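# Trorkville Guardian Yearbook 2018: a review of the printed annual

Format: softcover, perfect bound. Price: $16. Published by Kukine Press for the Trorkville Arts and Heritage Society. Copy bought at the Solthorpe Road newsstand.

The Trorkville yearbook has been issued every spring since the old weekly closed. It serves three purposes: a record of local awards, a collection of short writing by people from the county, and a directory of clubs. This review takes them in that order and then covers the physical book, which has changed more than the contents.

## Awards section

The awards pages run longer than last year. The main profile is of Bimla Tyagi, who was given the county arts medal for her stage work at the Furtado Playhouse. It is a good piece of writing. Blair Dunbar interviewed her twice and lets her talk at length about touring one-act plays through grange halls, including the night the curtain rail came down in June and the second act went ahead in front of it.

The shorter profiles are weaker. Several read like the citation that was handed out on the night, and two repeat the same paragraph about the history of the medal. An editor should have caught that. The list of past winners is complete for the first time, with the missing years filled in from programs held at the library.

## Writing section

Murdo Yule contributes a comic monologue about a cattle auction. It was written for the stage and loses something on paper, mostly the pauses. Chun-yin Kong has 5 poems, printed one to a page with room around them. The second, on a closed creamery, is the best thing in the book.

The local history essay covers the dance hall years. It is well sourced, but the footnotes are set so small that I needed a magnifier. The previous edition put them at the end of each essay in normal type, and I would go back to that.

## Directory

Accurate where I checked it. I called three of the listed clubs and all three numbers worked. Listings are sorted by name only, so a reader looking for a choir has to know what the choir is called. A second index by activity would take two pages and would be worth them.

## The book itself

The paper is heavier this year and the color section prints cleanly, with no show-through. Skin tones in the medal night photographs are slightly too warm. The binding is the main problem. The glue is stiff and the book will not stay open past the first quarter without a weight on it. After a week of normal use, one leaf in my copy had begun to lift at the top – a known weakness of this kind of binding when the grain runs the wrong way.
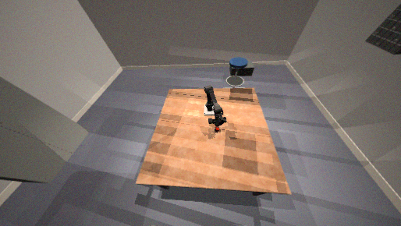
The print run was 500 copies, and Kukine has said there will not be a second one. That makes cover wear a fair thing to raise, as most copies will be kept. The matte film marks easily, and dark fingerprints do not wipe off. Color choice matters as much as the finish: a small patch of bright red carries a long way against orange-brown wood, as the cube under the black arm does, and the yearbook's dull green spine disappears on any shelf. A red spine with white lettering would cost the same to print. The lettering should also be larger, given that the year is the only thing that tells one volume from the next.

## Compared with the 2017 edition

- Awards: longer, uneven, better main profile
- Writing: fewer pieces, higher standard
- Directory: same layout, corrected numbers
- Paper: improved
- Binding: worse
- Price: up $3

Readers who already own the earlier volumes will want this one for the list of past winners and the Tyagi profile. Anyone buying it mainly for the directory can read the copy at the library desk. Satish Mathew is listed as production editor for the next edition, and corrections can be left for him at the society's office on Furtado Street.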